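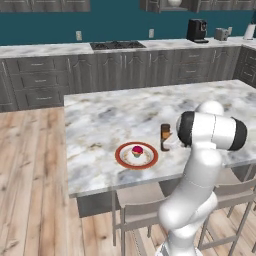 A small cake on a plate with a wide terracotta-red rim.

The ensemble Cliritus records its third album this spring in the former chapel at Grerkberg, built in 1894. Its artistic director described the choice of venue as a practical one. "The room holds a low note for a long time," the director said, "and we have written the pauses to suit it."

The new work, Phuthong, runs 89 minutes and is scored for bowed strings, reed organ and tape. The ensemble prepared 167 short recordings and kept 29 of them. "The others were good – they simply asked for a different piece," the director said.

Asked about live performance, the director confirmed that two concerts are planned with the Heller label in May. Seating will be on the floor, and the doors will close once the organ has begun.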